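2021年7月4日

上午继续用手持夹爪采示教。桌子是浅色木面，反光问题比上周预想的麻烦。换了灯的角度，光斑从桌子左侧挪到中间，面积小了一点，亮度没降。后来索性把灯关掉一盏，曝光时间拉长，快速移动时又开始拖影。两害相权，先留着光斑，把动作放慢。

这一轮任务定义没有变：夹爪从桌面外侧进入，贴近桌面，接近目标物，闭合，抬起，平移，放下，张开，退出。Plaltex那边的文档要求每条示教从张开状态开始，以张开状态结束，中间不允许出现二次闭合。我自己采的时候总会犯二次闭合的毛病，第一下夹浅了，手会本能地松开再夹。人做事没有问题，写进数据就是一个多余的模态，策略学到以后会在物体旁边反复开合。一月份那一版模型就是这个样子，当时查了很久，以为是夹爪宽度的标定漂了，最后把原始数据一条条放出来看，才发现是手的习惯。

今天的规矩因此定得死一些：夹浅了就直接作废，不补救。有补救价值的那部分另开一个任务名单独采，标签里写明是恢复动作，训练时再决定掺不掺。

作废率偏高。上午采完清点，41条里能用的比想要的少。作废原因大致归为几类，夹浅、位姿跟踪丢失、手腕转得太急。跟踪丢失最讨厌，采的当下没有任何提示，要等离线跑完建图才知道。木纹本身细密，特征点按理不缺，但纹理方向太一致，沿着木纹平移时误差明显比垂直木纹时大。反光的位置又会跟着相机走，被当成静止特征匹配进去，轨迹就往一边歪。

中午试了个简单办法，在桌子外圈加几样不会动的东西，让画面远处有可以依靠的结构。效果有，垂直方向的抖动小了。代价是背景变得固定，担心策略把这些东西当成定位依据。下午采的时候每隔一段换一次摆法，记在本子上，编号与数据目录对应。

下午对比了两种示教方式。手持夹爪和遥操作，同一个任务，同一个人做。遥操作走的是Barua的主从臂，延迟可以接受，但没有力反馈，贴近桌面的那一段完全靠眼睛。手持时指尖碰到桌面，手上立刻知道，轨迹末段很干净；遥操作时末段会出现一段犹豫，高度上下找几次才肯闭合。把2组轨迹的末端高度叠在一起画，差别很直观。手持的曲线下降以后基本是平的，遥操作的像锯齿。

不过遥操作有一个好处，采到的动作必然是机械臂做得到的。手持时人的手腕太灵活，有些姿态回放到臂上会撞关节限位，或者逆解跳到另一支。今天回放时就有几条卡在这里，都是从侧面斜着进去的。以后手持示教要求夹爪朝向变化不要太大，宁可身体多走半步，也不要拧手腕。这一条要写进操作说明，Urkbridge现场的人下周开始采，不写他们一定会拧。

时间同步也查了一遍。夹爪开合宽度和图像之间的偏移，之前一直用固定值补偿，没有再测。今天用快速开合测，偏移并不是常数，刚开机时大，跑热以后变小。对慢动作影响不大，对闭合瞬间的标签有影响。暂时的处理是开机先空跑一段再采，长期应该改成硬件触发。Pumetti的采集板支持外部触发，线还没有做。

指垫需要留意。接触面的边缘已经磨毛，夹薄的东西会先打滑再咬住。换新垫以后摩擦变了，前后数据是否还能混用，没有把握。想法是旧垫采够现有这一批再换，换之前先用新旧垫各采一小组同样的物体，单独训练，看抓取成功率差多少。如果差得不多就混，差得多就分开存。

数据量方面，目前累计将近1,000条，还包括一月份那批有二次闭合的。写了个小脚本，按开合宽度的过零次数把可疑的挑出来，阈值设得松，宁可多挑一些人工看。脚本第一遍把不少正常的也挑了进来，原因是宽度信号本身有噪声，夹住硬物以后会小幅跳。加了中值滤波，再跑一遍，结果像样多了。滤波窗口不能太长，太长会把真正的短促松手也抹掉。

晚上开了一次训练，只用今天通过检查的数据，参数不动，当基线。明早看损失曲线，然后上臂跑。跑的时候初始位置按格点来，不要凭手随便放，上次就是随便放，两次结果没法比较。

待办：灯加柔光板；操作说明补手腕那一条；触发线；标定板重新打印，现在那张边角翘了；硬盘剩余空间不多，原始视频转存以后再删，删之前核对校验值。

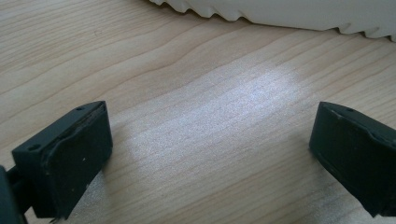 另外想到一点，起始高度也应该随机化。今天所有示教的第一帧高度都差不多，臂上如果从更高的地方开始，策略没有见过，大概率会先愣住或者直接往下扎。明天采之前先在支架上标2个高度，交替着起步，目录名里加一个字段。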